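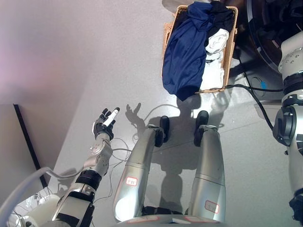
Rondonuwu cable and joint care kit, reviewed
Endatham workshop notes, July 2018

Rating: 3 out of 5

I didn't want to like a box of clips and ties that costs $90. We look after one humanoid, two arms and two legs, and its cabling had been annoying me since May. Loose white leads beside the forearm, black ones wandering over the floor by the laundry basket we use for pick-up tasks. A foot finds a cable sooner or later.

The kit holds hook-and-loop wraps, adhesive saddles, a small torque driver, a tube of thread locker and a booklet. The booklet is mostly colour photos of somebody else's much tidier robot.

The wraps are fine. They're wraps. Leave slack at the wrist and run the joint through its full travel by hand, power off, before you close the last one. The booklet puts this step after power-up, and I'd ignore it.

The saddles I don't trust. 2 of them let go of our curved arm shell inside a week, and I had cleaned it properly with alcohol first. Flat panels may be kinder to them.

The driver is the one part I'd buy again. The little screws around our shoulder housing and wrist cap had been done up by feel for far too long, and several moved when I checked them. Whether the printed settings suit your machine is another matter. Go by the maker's manual.

Kukemora sells a plainer set without the driver, and Cullen will do the wraps by the roll. If you already own a decent torque driver, get the roll and keep your money. The claim on the lid about "halving downtime" comes with no figures behind it, and I saw nothing in our log to back it up.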